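Grendico 2, the planning package from Prokasley, costs 781 a seat and promises to tidy a hotel nightstand without supervision. I gave it February.

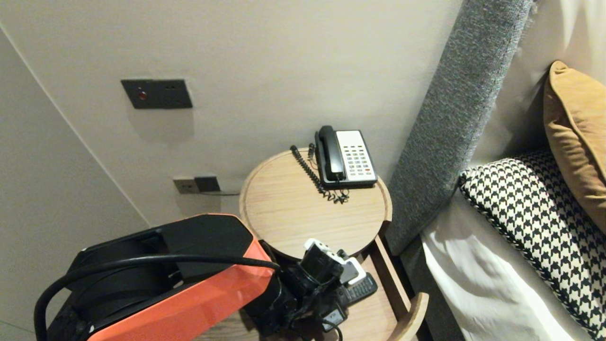
Grasp planning is the good part. It proposes an approach in 7 milliseconds and, to my annoyance, I usually agree with it. Getting the fingers over a lower shelf, with a phone and its coiled cord on the tabletop overhead, used to cost me an afternoon of waypoints.

The wrist view is less happy. Cords come back as "unknown, soft," a label I've earned myself. 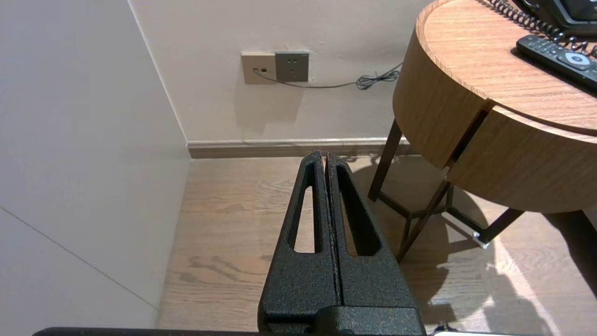

Wrist camera: gripper fingers together, table to the right.

Niall Rankin suggested raising the planner's sample limit to 1000. It helped, and so did the coffee I drank while waiting.

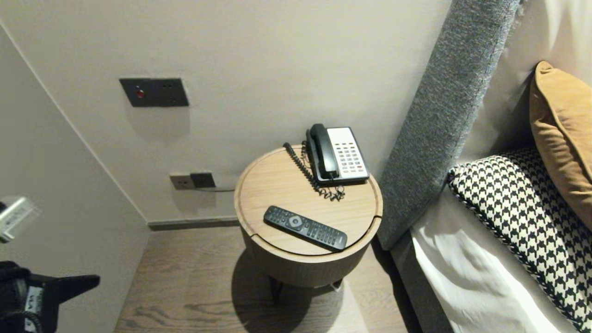

The log viewer still forgets its filters at every restart. Buy it for the planner, and keep your old viewer.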